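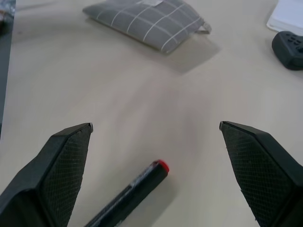
The Table by the Wall

Every home has one surface that collects things. In Eldana Ambaye's house it is a long table pushed against a white wall, between the back door and the kitchen. Mail does not land there, and neither do keys. What lands there is harder to name: the charger that fits something, the cloth that was on its way to the wash, the sponge somebody carried out of the kitchen and put down.

Ambaye has lived in Trotau for 12 years and has tried most of the usual fixes. She bought baskets, which filled up. She bought a set of drawers from Gebreyes, the furniture store on the main road, and the drawers filled up too. Last January she gave up on storage and started with the table itself. She cleared it, lined it with paper, and made a rule that anything on it had to be dealt with before supper.

"The paper was my aunt's idea," she says. "You see a crumb on paper. You see everything. And when it gets bad you roll it up and start over."

It is a cheap method and it looks like one. The sheets wrinkle, and they hang over the front edge where people lean. But a lined table reads as a place where work happens, and her family treats it that way. Her cousin Tolera Tekleab repairs small appliances and likes to lay out parts on it. Her neighbor Radymyr Bilyk comes over to use it when he has seeds to sort.

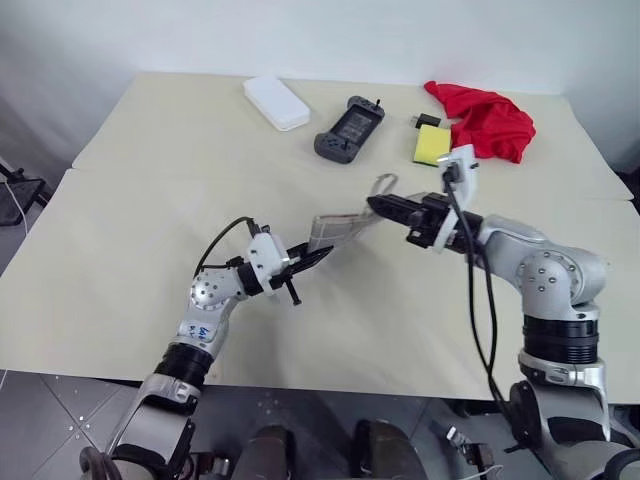
Waiting to be put away: a game controller, a yellow sponge and a red cloth along the back of the table.

Ayana Jemal, who runs the household organizing course at the Flustdale community center, thinks small mixed groups like this are where most tidying stalls. A pile of books is easy, she says, as books go with books. A sponge, a controller and a cloth have nothing to do with one another, and each one wants a trip to a different room.

Her advice is to sort by destination. Kitchen things go to one end, electronics to the other, laundry goes on the floor. You walk once to each room and you carry everything for it. She teaches it in 10 minutes and spends the rest of the hour on labels, a subject she has strong views on.

Jemal likes a plain marker with a cap that fits tight. She does not like label makers. People buy them, she says, print a dozen neat strips the first weekend and then run out of tape and stop. A marker stays on the table. Write what is in the bag and the month, and write it before you fill the bag, while it is still flat. Writing on a full bag is how you end up with a word nobody can read and a dent in the flour.

Bags are the other half of her system. She uses food-storage bags for dry goods, and also for screws, buttons, spare fuses and the odd cables that come with everything. The see-through kind saves a lot of opening and closing. For anything fine or granular she has a few habits worth copying. Fill to two-thirds and no more. Lay the bag down and press from the closed end toward the opening to push the air out. Then hold it by both ends, level, and let the contents spread before you stack it — a bag with everything bunched in one corner will slide off any shelf you put it on.

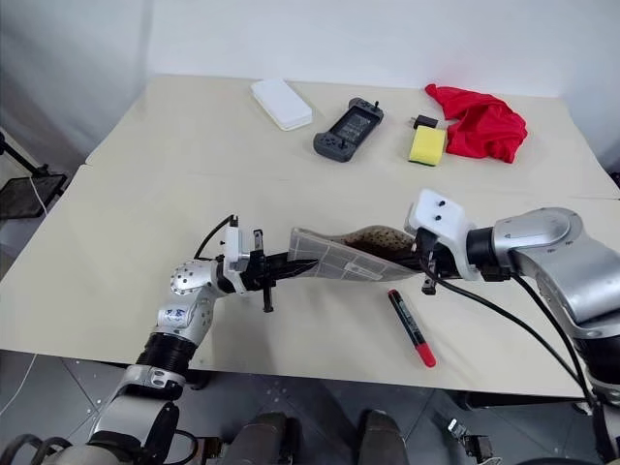 Ambaye took the course in the spring and came home with two changes. The first was the marker, which now lives on the table and is the one thing allowed to stay there overnight. The second was a shallow tray for chargers. Each charger gets a bit of tape with the name of the thing it belongs to, and any charger that has gone a year without a name goes to the drop-off bin in Plolside.

The red cloths were a longer argument. Desta Ayele, who shares the house, believes a cleaning cloth should stay where it is used. Ambaye believes it should hang somewhere. They settled on a hook at the end of the table, low enough to reach without looking, and a rule that a cloth gets washed when either of them says so.

Sponges have their own rule. They go back to the sink the same day, scrubbing side up, and they get replaced at the start of the month whether they look tired or not.

None of it keeps the table clear for long. By late afternoon there is usually a new row forming at the back, against the wall where it is out of the way. Ambaye deals with it at 5:30, before she starts cooking. Some evenings Ayele gets there first, and then she has to ask him where he put the scissors.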